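Hi again, robot fans! Last time I promised you a real robot kit, and today I get to keep my promise. It's called the Nulimo, it's made by a small firm named Romov, and I've been playing with it (sorry, testing it) for most of the spring.

The Nulimo is a pair of robot arms that you bolt to a rail, side by side, a bit like two arms on one very short person with no head. It isn't a toy for your bedroom. Schools, clubs and science museums buy it so that people can teach robots to do chores. My favorite chore is tidying up bottles!

So how does a robot arm work? Hold out your own arm and bend it. You've got a shoulder, an elbow and a wrist, and muscles that pull on your bones. A Nulimo arm has joints too, but it has motors where you have muscles. Each motor turns one joint. Turn a few of them together and the arm can reach forward, swing sideways or tip its wrist over.

At the end comes the gripper. You have five fingers on each hand, and the gripper makes do with two stiff ones that slide together and apart. Try picking up a bottle with just your thumb and one finger, with your elbow stuck to the table. It's harder than you'd think!
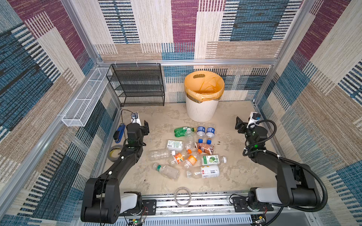
Two arms, a whole lot of bottles and one bin with an orange-yellow bag.

Do you see the little camera up by each gripper? Those are the robot's close-up eyes. Imagine having an eye on your wrist, so you could look right at whatever you were about to grab. (Great for finding socks under the bed.)

Clear bottles are the sneaky ones. Light shines off them and goes through them too, so in a camera picture part of the bottle can look like the floor. A bright label or an orange cap gives the robot something easier to spot.

And how does it learn? Somebody shows it. My friend Ha-rang Na moved the arms through the bottle job 90 times with hand controls, and the computer saved every try. Then it hunted for patterns: when the bottle looks like this, the gripper should go there. Training took nearly 20 hours, so we went home and had dinner.

What do I like about the Nulimo? The arms are tough, the bolts are easy to reach and the guidebook has good drawings. What bugs me? The cables. There are plenty of them, and you have to leave enough slack for the arm to bend. I also wish the fingers had softer tips. Grown-ups should do the wiring, and everyone keeps their hands out while the motors are on. That means you too, Szabolcs!

Next time we'll take a gripper apart and look at the gears inside. Bring a small screwdriver and a bowl for the screws.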